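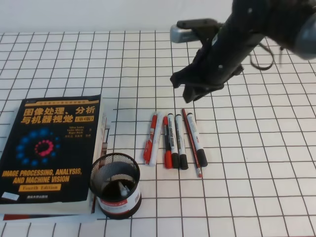 Felista Kimaro

## 7. Grip Faults and Safe Recovery

Use this section when the Hundon arm stops with a grip fault during a desk-clearing task. It assumes you have finished the set-up in Section 3 and that the emergency stop has been tested today.

Two fault codes are covered:

- **Fault 37:** the fingers closed past their limit and found nothing between them.
- **Fault 173:** the fingers met resistance before reaching the set opening.

**CAUTION:** The gripper stays powered after either fault. Do not put your hand between the fingers until the drive light is off.

### 7.1 First response

1. Press the emergency stop.
2. Wait for the drive light to go out.
3. Write down the fault code. It is erased when the controller restarts.
4. Check whether the fingers are holding anything. If they are, go to 7.3.
5. If the fingers are empty, go to 7.2. 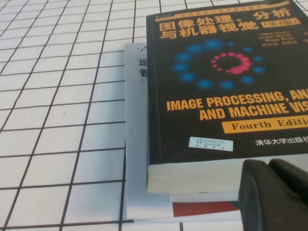 Fault 173 is most often caused by an approach path that runs too low over something thick. The planner takes its clearance height from the last table scan, and a scan made before the items were laid out will be wrong. Pay special attention to stacked items. With a thick paperback lying on another book, as on the Hellham bench, the fingers can overlap the corner of the stack in the wrist view, and that view alone will not tell you if they are touching it. Check the gap from the side of the table before you move the arm.

### 7.2 Recovery with empty fingers

1. Release the emergency stop and select **Manual**.
2. Set the speed to 3 percent.
3. Raise the arm straight up. Do not rotate the wrist during this move.
4. Look over the finger pads for cuts or lifted edges. Replace damaged pads in pairs.
5. Run a new table scan.
6. Clear the fault and repeat the task once at low speed.

**Note:** If Fault 37 comes back after a new scan, the wrist camera offset has probably shifted. Repeat the calibration in Section 4 before trying again.

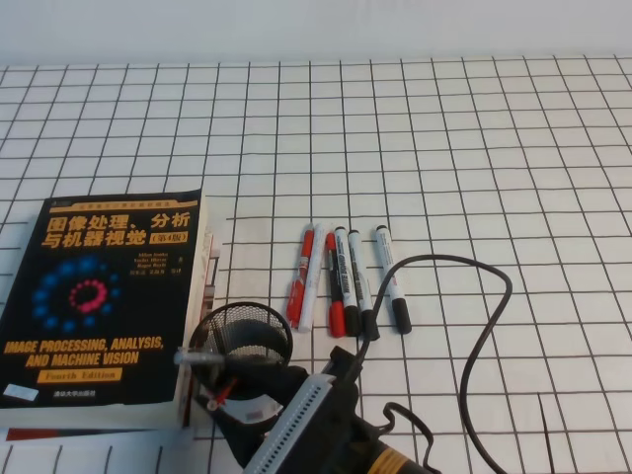 **Can I open the gripper from the controller while it is still holding something?**

Only after the item is supported from below. The open command releases both fingers at full speed, and anything held above the table will drop.

### 7.3 Recovery with an item in the fingers

**CAUTION:** This procedure takes two people. One stays at the emergency stop the whole time.

1. Agree on who gives the commands.
2. Select **Manual** and set the speed to 3 percent.
3. Lower the arm until the item rests on the table.
4. Check that the arm cable has slack and is not caught under the item.
5. Open the fingers in single steps using **Jog Open**.
6. Raise the arm and press the emergency stop.
7. Remove the item by hand.

An open-top container can tip when one finger lets go first. If it starts to lean, stop jogging and lower the arm a little more.

### 7.4 Check before returning to automatic

Move the gripper over a clear part of the grid and compare the wrist view with the saved reference. Loose items may remain at the side if they are outside the test area.

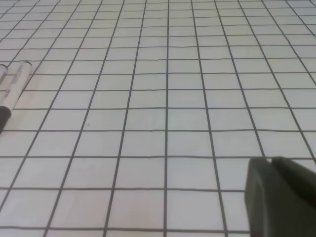
*Figure 7-4. Wrist view over the grid, with markers at the left edge.*

1. Open and close the fingers 2 times with nothing between them.
2. Confirm that no fault code appears.
3. Enter the fault, the time, and both operators' names in the log.
4. Select **Automatic**.

If either code returns during the check, leave the arm in **Manual**, tag the controller, and contact Kipchumba Tanui or Ju-won Geum.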